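Course notes, unit 4: simple bookbinding

Fold your sheets in groups of four and press each fold with a bone folder. Check the grain first. It must run parallel to the spine. 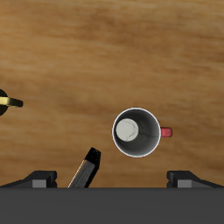 *Mug on the table, from above.*

Pierce 7 holes through each fold using the template. Cut linen thread to 11 times the spine height and wax it.

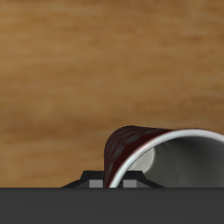 Suvance Craft Notes, p. 231

**Sewing.** Start inside the first section and leave a tail. Pull along the spine; pulling straight up tears the paper.
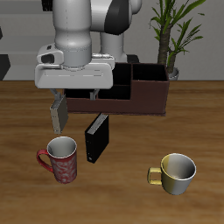

By Eglė Vanags

**Gluing.** Brush thin PVA on the spine only. Leave it under a weight overnight.

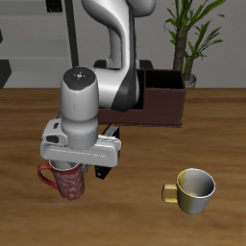 *Arm and gripper over the wood tabletop.*

For next time: bring cover board and read the Teuber sheet on corners. Questions to Ivars Dzene.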